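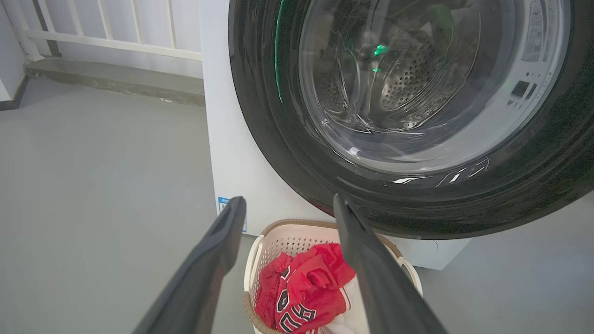 Most printed recipes for cooked grains give a volume of water and a time, and leave out the one quantity that decides the result: how much water leaves the pot as steam. A recipe that says two cups of water to one cup of barley has been tested in one pot, on one burner, under one lid. Move it to a wider pot and the ratio is wrong. Kitchens are the only room in the house where we accept this. A front-loading washer has a glass door, so a person can look in at the perforated drum without stopping anything, and nobody is told to guess what is going on inside. A covered saucepan gives no view at all, and the usual instruction is to leave the lid on and trust the number. My position is that the absorption method, for whole grains at least, should be dropped from general recipes. Grains should be boiled in excess water and drained, the way pasta is.

The case for absorption rests on three claims. The first is that it keeps flavor in the grain. The second is that it saves water and fuel. The third is that it gives a better texture. I will take them in that order.

On flavor, there is something to concede. Cooking water from barley or farro is cloudy and tastes of the grain, and pouring it away is a loss. The size of the loss is overstated. Salted cooking water seasons the grain evenly from the start, and a drained grain dressed while still hot takes up oil, vinegar or stock readily. If the cloudy water matters to the cook, it can be saved and used in soup. I keep a jar of it in the refrigerator and use it within a day or two.

On water and fuel, the difference is real and small. A large pot takes longer to reach a boil. Once it is there, the burner can be turned well down, and the cooking time for most whole grains is shorter at a steady boil than at the bare simmer that absorption recipes call for. I measured this for pearl barley on my own stove. The boiled batch was done in 24 minutes from the time the grain went in. The absorption batch, same barley, same burner, took 43 minutes including the rest off the heat. The time to bring the larger pot up narrows that gap but does not close it.

On texture, the claim is backward. Absorption cooks the bottom of the pot differently from the top. The grain at the bottom sits in the last of the water, over the hottest metal, and goes soft or sticks. The grain at the top finishes in steam and stays firm. Fluffing with a fork mixes the two so that the average seems acceptable. In excess water every grain sees the same temperature for the same time, and the cook can lift one out, bite it, and stop when it is right. An absorption recipe has no such stopping point. If the grain is done and water remains, the cook has to drain it anyway. If the water is gone and the grain is hard, the cook has to add more and wait.

Then there is the matter of the grain itself. Two bags of the same wheat berries can differ a good deal in how long they need, depending on how old they are and how they were stored. The Plastham wheat berries I bought in November were tender well before the time printed on the bag. A later bag of the same product, from the back of a store shelf in Tasville, was still chewy when that time was up. No fixed ratio handles both bags. A pot of boiling water handles both with no adjustment other than a later or earlier bite test. 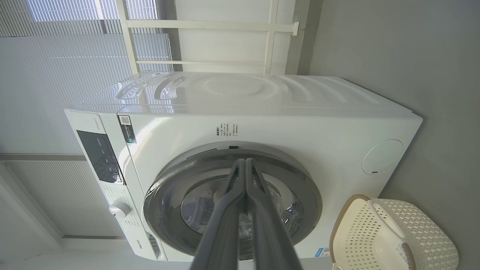
It will be said that rice is the exception, and for white rice I agree. White rice is milled to a consistent state, it cooks quickly, and its surface starch is part of what people want from it. Electric rice cookers also solve the steam problem properly, because the pot, the lid and the heat source are sold as a set and the fill lines are drawn for that set. I own a small Bridus cooker and use it for white rice several times a week. I do not use it for brown rice, which comes out better boiled, drained, returned to the hot pot and left covered for ten minutes.

Porridge is also an exception, but for a different reason. There the liquid is part of the dish and the cook is standing over it with a spoon. The amount can be corrected at any time. That is closer to the boiling method than it looks, since the decision to stop is made by tasting.

The instruction I object to most is "do not lift the lid." It appears in nearly every absorption recipe and it treats the cook's attention as a source of error. The steam lost by lifting a lid for two seconds is slight. What the instruction protects is the recipe's ratio, which was too narrow to begin with. A method that fails when someone checks on it is a weak method, and it falls hardest on beginners, who have the most need to check.

Recipe writers have a practical reason for preferring absorption. It reads well. Two numbers and a time fit on one line, and nothing has to be said about colanders. The Omoregie grain booklet, which used to come free with their flour, managed to explain boiling in a short paragraph, and I have cooked from that paragraph for years: plenty of water, salt it, start tasting early, drain when the center is no longer chalky, spread the grain on a tray if it is going into a salad.

I would add only weights. For a side dish, 200 grams of dry barley or farro feeds three or four people. The water does not need to be weighed, which is the point of the method. It needs to cover the grain by several inches and keep moving. Salt should be added at the start, less than for pasta, as the grain stays in the water longer. A fine-mesh strainer is better than a colander for anything smaller than barley, and millet or quinoa will go straight through most colanders.

Quinoa needs a firm shake in the strainer and a few minutes back in the warm pot, uncovered, or it will be wet. This is the most common complaint I hear about the method, and it is a complaint about draining. The same cooks who will rest a covered pot for fifteen minutes because a recipe says so will tip quinoa directly from strainer to plate. Give it five minutes in the pot and stir it once.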